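Barurden 2 仿真套件试用评测:复位之后机械臂自己动了

先把结论放在前面:Barurden 2 做分拣动作的离线编程够用,界面比上一版顺手,但在复位逻辑修好之前,我不建议把它导出的程序直接放到真实机械臂上跑。我们在 Cilstead 的车间里用了一个多月,碰到两个问题,一个会让统计数字变得好看,另一个有可能伤到人。下面主要写这两个问题,安装、界面和性能也会讲到。

我们的用途比较单一。车间要把一批小零件从托盘里拣到箱子里,颜色不同,形状大多是一头粗一头细,立着放容易倒。机械臂是 Tomberg 的桌面款,末端装 Rinaldi 的平行夹爪。以前的做法是示教器上一点一点教,教完一个托盘要半天,换一种零件又得重来。买 Barurden 是想先在仿真里把路径和夹持参数调好,再导出到控制器上。

安装过程没有什么可说的。装在一台普通的图形工作站上,许可证绑定网卡,换网卡要发邮件申请,第二天上午收到新的许可文件。Tomberg 和 Rinaldi 的模型都在自带的库里,拖进来就能用,关节限位和说明书上的数值一致,我逐个对过。夹爪的指尖几何稍微简化了一些,对我们的零件影响不大。

环境方面,我用的是自带的“小型工作间”模板,机械臂装在木块底座上,底座放在木桌上,墙上有工具板,后面有红色的柜子。模板里的灯光和阴影做得比较认真,给视觉算法用的合成图像因此不至于太假。桌面摩擦系数默认偏低,零件放下去会滑一小段,调高以后正常。

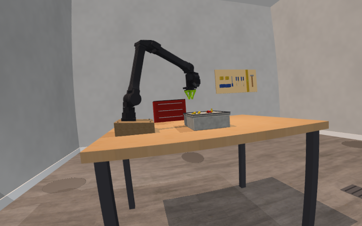
第一周的测试都是短任务,每次跑几十个循环,没有看到异常。轨迹规划器给出的路径比较保守,腕部抬得高,绕得远,循环时间比手工示教的长。可以在参数里把抬升高度降下来,但要注意它不会检查夹爪手指与箱沿之间的余量,只检查腕部壳体。我第一次降高度就在仿真里让手指蹭到了箱沿。文档里关于碰撞体的那一节写得很短,默认不包含手指,需要到夹爪属性页里手动勾选。这个选项应该默认打开。

接下来做长任务。我设了 4,000 个循环,晚上六点开始跑,打算第二天早上看结果。仿真可以开加速,我没有开,原因是加速以后接触计算的步长会变,夹持的结果和正常速度下不完全一样。早上来的时候程序停在第 2,969 个循环,屏幕上是保护性停止的提示,日志最后一行写的是“接触力超限”。

停机本身没有问题,超限就应该停。奇怪的是日志里此前的循环全部标为成功,成功率是百分之百。我做了十几年自动化,没见过夹这种形状的零件能一个不掉的。于是我和同事 Nandi Lekota 把录像倒回去,从头开始对。

对到第 1,461 个循环时看到了第一处不一致。夹爪在目标箱上方发出松开指令,状态位变成“已释放”,零件却还粘在一侧手指的内面上,跟着手臂一起回到了托盘上方。下一个循环照常开始,手指合拢时把另一个零件和粘着的零件一起夹住了,接触力升高,但还没有到停机的门限。日志里,这两个循环都是成功。

往后又找到多处同样的情况。规律比较清楚:零件较细的一端朝上、粗的一端夹在两指之间时容易发生;平躺的零件没有发生过。我们猜测是接触求解器在斜面上把夹持约束保留得太久,松开指令下达后约束没有清掉。厂商后来的答复基本支持这个猜测。 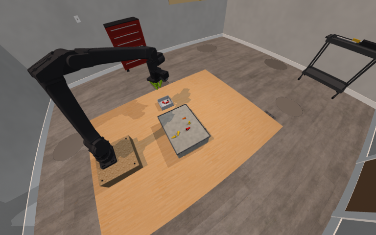 成功的判定方式才是我更不满意的地方。Barurden 2 默认用夹爪的状态位来判断一次搬运是否完成,只要状态位从“夹持”变为“已释放”,就算成功,根本不看零件最后在哪里。要核对零件的实际位置,需要另外加一个“区域计数”传感器,这个传感器在标准版里有,但默认模板没有放,教程里也没有提。后来我们在任务里加了检查画面,在固定时刻把整个工作区拍下来,人工抽查。像小灰箱里聚着几件红色零件、大托盘里还散着黄色和橙色的几件、两指之间什么也没有的时候,一眼就能和日志对上。对不上的那些,麻烦就大了,得把那一段录像慢放,一个一个地看零件去了哪里。加上区域计数以后,成功率降到了我们认为可信的水平,比实机测得的略高。

区域计数传感器也有自己的毛病。零件压在箱沿上的时候,它有时算在里面,有时不算,取决于零件质心的位置。对于我们的箱子,把检测区域往里收一点就能解决。收得太多又会漏掉靠着箱壁的零件,需要试几次。

再说第二个问题,这是我写这篇评测的主要原因。

第 2,969 个循环的保护性停止触发以后,我按流程点了“复位”。按我的理解,复位只是清除报警,机械臂应该原地不动,等我另外点“继续”或者重新加载程序。点完复位,仿真里的手臂立刻朝下走,去完成停机前没走完的那段下降动作。我当时以为是仿真界面的设置问题,也没有太在意,只在本子上记了一笔。

两天以后我们把调好的程序导出到实机。导出工具会生成两部分,一部分是轨迹点,另一部分是报警处理的子程序,说明里叫“恢复例程”。导出前有一个勾选框,“包含恢复例程”,默认是勾上的。我没有取消。

实机在低速模式下跑,围栏门关着,Ariel Salazar 在操作台旁边看,我在电脑前。跑了不到一小时,有一个零件卡在两指和箱壁之间,控制器报接触力超限,手臂停住。Ariel 打开围栏门准备去取零件,门一开,安全回路断开,伺服断电,这一步是正常的。她看了一眼,觉得够不着,退了出来,把门关上,按了门锁确认,再按复位,想先把手臂往上点动一点。复位按下去,伺服上电,手臂紧接着就往下走,把零件压在箱底,又报了一次超限。

人没有受伤。当时门是关着的,她的手在操作台上。零件压坏了一个,夹爪的一根手指有压痕,换了备件。如果按我们早先的习惯,用三位使能开关开着门处理卡料,那复位的一瞬间手就在夹爪旁边。我们当天下午停了这套设备,把所有由 Barurden 导出的程序从控制器上删掉,换回了原来手工示教的版本。
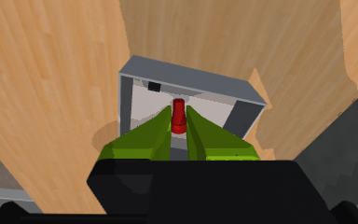 原因后来查得比较清楚。恢复例程会把停机时的目标点缓存下来,收到复位信号后,先判断缓存是否为空,不为空就直接把缓存的目标点发给运动队列。复位和启动在这段程序里是同一个信号。Tomberg 控制器原生的程序里,复位和启动是分开的,复位之后必须再有一个启动信号才会运动。导出的子程序等于绕过了这道步骤。

我把程序段和两次报警的记录发给了 Barurden 的技术支持,负责的人是 Fiorella Monti,回复很快,态度也可以。她确认恢复例程是照着仿真环境内部的逻辑写的,仿真里为了让无人值守的长任务能自动往下跑,复位以后直接续跑是有意的设计。导出的时候应该把这部分替换掉,但没有替换。她建议在补丁出来之前取消“包含恢复例程”的勾选,自己写报警处理。

我认为这个答复技术上讲得通,但处理得不够重。用户手册到我写这篇文章时还没有改,下载页面上也没有提示。一个默认勾选的选项,会改变真实设备在报警复位后的行为,应当发安全通知,写明受影响的版本,并且通知到每一个有许可证的用户。我在邮件里提了这个要求,得到的回答是“已转给产品部门”。

这件事我们自己也有责任。导出的程序应该先在实机上做一遍报警测试,包括人为触发停机、开门、关门、复位,看手臂在每一步是否静止,然后才能跑料。我们只测了急停按钮,没有测接触力超限以后的复位。仿真里已经看到过一次异常动作,我没有追下去,这是我的疏忽。现在车间的验收表里加了下面几项,供同行参考:

触发接触力超限,不开门,按复位,观察手臂是否运动。
触发接触力超限,开门再关门,按门锁确认,按复位,观察手臂是否运动。
在下降段中途按暂停,断电重启控制器,上电后观察手臂是否运动。
夹着零件时触发停机,复位后检查夹爪状态位与实际夹持情况是否一致。

每一项都是空箱先做一遍,放了零件再做一遍,测试时人在围栏外面。

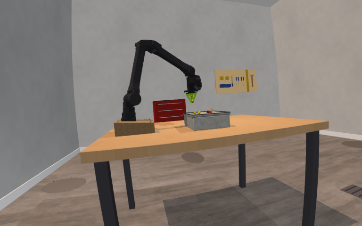

其余的方面简单说一下。

轨迹编辑器比上一版好用。路点可以在三维视图里直接拖,拖动时会实时显示关节角是否接近限位。撤销步数没有限制。缺点是视图旋转的中心点经常跑偏,离箱子近了以后很难转到想看的角度,我一般先建几个固定相机,来回切换着看。

合成图像的质量满足我们的需要。用仿真图训练的颜色分割模型,拿到实机相机上,红色零件识别得很好,黄色的在强光下容易和木桌面混在一起,要再补一些实拍图。图像导出的速度一般,开了阴影以后会慢很多。

性能方面,单臂场景流畅。同时放两台机械臂就有明显的卡顿,物体一多,接触计算会变慢。长任务跑一夜,内存占用会缓慢上升,但没有崩溃过。

日志是弱项。除了前面说的成功判定,时间戳用的是仿真时间,没有对应的系统时间,和控制器的日志对照时很麻烦。报警代码也和 Tomberg 的不一致,同样是接触力超限,两边编号不同,我自己做了一张对照表。

文档分两部分,入门教程写得细,截图多,跟着做没有障碍;参考手册写得太省,碰撞体、恢复例程、区域计数这几个关键的地方都只有几行。需要查细节的时候基本要靠发邮件。

价格是按年订阅,标准版对小车间来说不便宜。若只用来做轨迹,可以考虑更便宜的工具;要合成图像和接触仿真,Barurden 2 目前仍是我会用的。我们续不续订要看补丁。眼下的用法是:仿真照常做,成功率以区域计数为准;导出时只要轨迹点,恢复例程一律不勾;报警处理用控制器原生的程序。按这个办法跑到现在,实机没有再出现复位后自行运动的情况。

评分:仿真与建模,良;界面,良;日志与统计,差;导出安全性,在补丁发布之前不合格。

读者评论

Stella Magesa
我们也在用 2 版,看完去查了一下,恢复例程果然是勾着的。我们的夹爪是气动的,断气以后手指会松,不知道缓存的目标点会不会受影响,准备明天上午按您那四项测一遍。

作者回复
气动的请特别注意第四项。断气以后状态位可能还停在“夹持”,复位时例程会按夹着零件来处理。

Rosalba Mancuso
粘手指的问题在上一版就有,我当时报过。临时办法是把夹爪内面的摩擦系数调低,松开以后加零点几秒等待再抬升,能减少,但不能根除。另外文章里说加速会改变步长,可以在求解器设置里把步长锁定,锁定以后加速跑的结果和正常速度是一样的,就是快不了多少。

车间老李
复位和启动共用一个信号,这种程序拿到我们厂连验收都过不了。建议把导出的子程序发给做安全评估的人看一遍再上机。

Nandi Lekota
补充一点:第 1,461 个循环那段录像我又看了几遍,零件粘住之前,夹爪张开的速度比设定值低。我把原始数据一并发给了厂商,还没有收到回复。

Stella Magesa
测完了。前两项手臂都动了,第三项没动,第四项状态位不对。已经停用导出的程序,也给 Barurden 发了邮件。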